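4.2 Hanging by the foot

I should say at the start of this section that I came to stemmed glasses by accident. The study was meant to be about mugs. But when we went back through the household diaries from March, the mugs were dull (they go on a hook, they come off a hook) and the wine glasses were where people got cross. Of the 13 diaries, most had at least one entry about a glass that wouldn't stay put, or a glass put away behind something else and then forgotten. So Davoud Abbasi and I shelved the mugs and wrote this part instead.

The question is a small one. If you have a handful of plastic goblets and a stand with curved wire arms, what order do you hang them in, and does it matter? Siwan Prosser, who coded the diaries with me, thought it wouldn't. I thought it would, mostly from having lived in a flat with a very similar stand and a very narrow worktop. We didn't place a bet, though I wish we had.

A stemmed glass goes on upside down, with the stem resting in the curve of the arm and the foot stopping it from slipping through. That makes it fussier than a mug. The bowl swings about underneath and wants the space its neighbour is in. With only a few glasses on the stand this hardly shows, and you can more or less hang them as they come to hand. 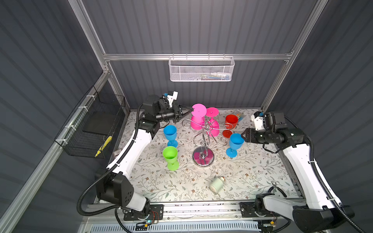 Figure 1. Pink and red goblets on the wire stand, with blue and lime-green ones off it.

Bright colours helped us a great deal here. When every glass is clear, a diary entry says "moved one to fit another" and you have no hope of working out which. With pink, red, blue and green you can simply write the colour down. I'd recommend it to anyone doing this sort of work, and it makes for a much more cheerful table as well.

Now, handling. The diaries are full of small notes on where people take hold of a glass, and they don't agree with each other at all. Retno Chin, who keeps hers on an old rack from Dotden, takes them by the bowl "because that's where the glass is". Others go for the stem, and a few go for the rim, usually when the glass is standing on the table and they're reaching down from above. The trouble with the bowl is that your hand ends up underneath the arms, in among all the other bowls – fine for the first glass, a nuisance later on.
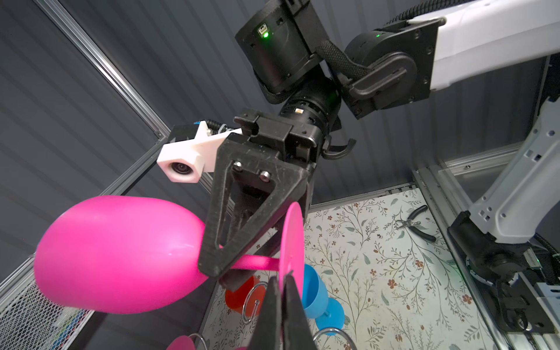

Does it matter whether the stem or the foot goes on to the arm first?
The stem has to go in first. The foot is too wide to pass through the curve, so you bring the stem in from the open side and then lower the glass until the foot rests on the wire.

Holding by the foot turned out to be my own favourite, and I was a bit surprised by that. It looks precarious, and with a heavy crystal glass I wouldn't dream of it. With a light plastic one it leaves the stem and the bowl clear, and you can see the arm you're aiming at. Davoud prefers the stem and says my way makes him nervous. 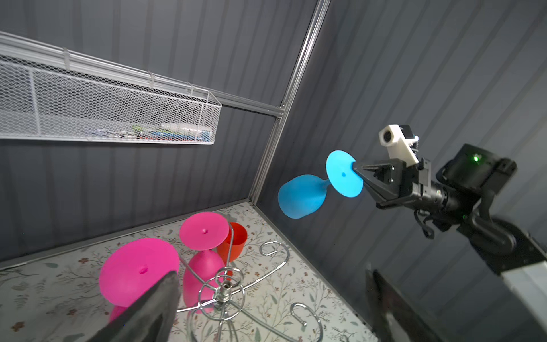
Figure 2. A light blue glass held upside down by its foot.

Which brings me to order. In the diaries, people tended to start at the front, where it's easiest to reach, and then had to thread the later glasses past the earlier ones. The entries that mention starting at the top or the back are shorter and less grumpy. I don't want to make too much of that (we had 3 people who did it consistently, and one of them is tidy about everything), but it fits with what you find when you try it. A full stand is a proper cluster, with the feet overlapping like plates and the bowls pointing wherever they can.

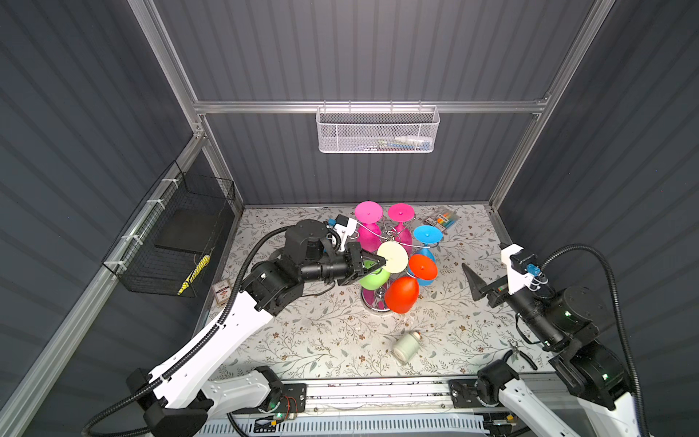
Lowri Jenkins, commenting on our draft on 12th May, wrote that we were worrying too much about filling the stand and not enough about emptying it, as in her experience the glass you want is always behind the one you hung last. I think she's right. Our diary sheet had a box for putting away and nothing at all for taking out, and I can't recover that now from what people wrote. The revised sheet has both boxes, and a line for colour.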